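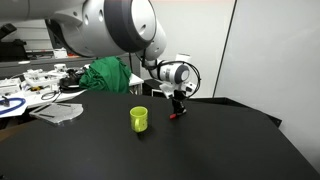

A yellow-green mug on a black-topped table, with a white robotic arm and black gripper

Drindine

Drindine is a Canadian animated television series created by Vikas Pandey and produced by Wakis. It is based on the comic book of the same name, which Pandey wrote and drew before moving into television. The series ran for 44 episodes over four seasons and ended on 22/12/2019. It follows a night clerk who takes on the identity of a masked crime fighter in the harbour city of Grudthorpe.

Contents
1 Premise
2 Characters
3 Development
4 Animation and design
5 Music
6 Episodes
7 Reception
8 Comics and other media
9 See also

Premise

Grudthorpe is a port city where most public services have been sold to private owners. The title character, Nora Drindine, works nights in the city's records office and finds that files are being altered to hide who owns what. She begins following the people named in the files, at first without a costume and later in a grey coat and a mask made from a welder's hood.

The first two seasons are mostly self-contained stories, each built around one criminal or one crime. The third season introduces a continuing plot about the harbour authority, and the fourth is a single story told over its full length. Drindine has no special powers. Several episodes turn on her being hurt in an earlier one, and she wears a cast on her left wrist for most of season two.

Characters

Nora Drindine is the lead. She is in her forties at the start of the series, older than in the comic, where she is a student.

The Auditor is the main antagonist of the first season and returns in the fourth. He speaks politely and is never seen to raise his voice. In the comic he dies in his second appearance. The writers kept him alive after his first episode tested well with viewers.

Sergeant Pell is a police officer who suspects Drindine's identity early on and says nothing. Her reasons are given in the season three episode "Lost Property".

Mister Tallow is a wax-faced thief who appears in five episodes. He was created for television and was added to the comic afterwards.

The Ferryman is an informant who takes payment in crossword answers. He is the only recurring character whose face is not shown.

Development

Pandey published the first Drindine comic himself and sold it by mail. It was picked up by the publisher Hegazy after its sixth issue and continued under that imprint until shortly before the television version began. Wakis bought the screen rights as part of a group of titles and first planned a feature film. Two scripts for the film were written and neither was used.

The project was changed to a series when the studio had a gap in its schedule. Pandey was hired as a consultant and became showrunner during the writing of the first season, following the departure of the original story editor. He has credited the change of format with saving the title, saying that the film scripts had removed the records office and "there was nothing left for her to be tired from".

Episodes were written to a length of 20 minutes. Scripts in the first season were finished before any animation began, but by the third season the writers were working only a few weeks ahead of the storyboard artists. One planned episode, "The Long Weekend", was dropped at storyboard stage. Parts of its plot were used in the season four opener.

Animation and design

The look of the series was taken from the later issues of the comic, with heavy black shadows and a small number of flat colours. Each season has its own palette. Season one is mainly blue and grey, season two brown, season three green, and season four returns to blue with red added in scenes set inside the harbour authority building.

Backgrounds were painted on paper and scanned. A total of 1,144 were made for the series, and many were reused with changes in lighting. The records office was redrawn for season three after the original paintings were found to disagree on where the door was. The earlier episodes were not corrected.

Characters were drawn digitally. The Ferryman's scenes were animated at a lower frame rate than the rest of the show, at first to save time and then as a regular feature of the character.

Music

The score was composed by Eilif Lundgren, who worked on all four seasons. The main theme is played on a bass clarinet with brushed drums and has no melody line until its last few bars. Lundgren wrote separate themes for most of the villains but not for the Auditor, whose scenes are played without music. A soundtrack album was released between the second and third seasons. It leaves out the closing theme, which was replaced in season two and had by then gone out of use.

Episodes

Season one had 13 episodes, season two had 13, season three had 10 and season four had eight. Season one was shown out of production order. As a result, Pell refers to the warehouse fire two episodes before it takes place. Home releases restored the intended order.

The season two episode "Carbon Copy" is told twice, once from Drindine's point of view and once from Tallow's, with small differences in the dialogue.

Reception

Reviews of the first season were mixed. Critics praised the voice work and the design, and several found the plots hard to follow for the younger audience the show had been sold to. The second season moved to a later time slot and was better received. Season three is usually named by fans as the strongest, although its slower pace was criticised when it first aired. The ending of season four, in which the altered files are returned to the shelf unread, divided viewers.

Comics and other media

Hegazy collected the original comic in one volume of 385 pages, including the self-published issues and a short story coloured for the first time. A second comic, set after the television series, began in March of the year following the last episode and ran for six issues. It was written by Pandey and drawn by artists from the show's background department.

A card game was announced during season three but was not released.

See also

Grudthorpe (fictional city)
List of Drindine episodes
Mister Tallow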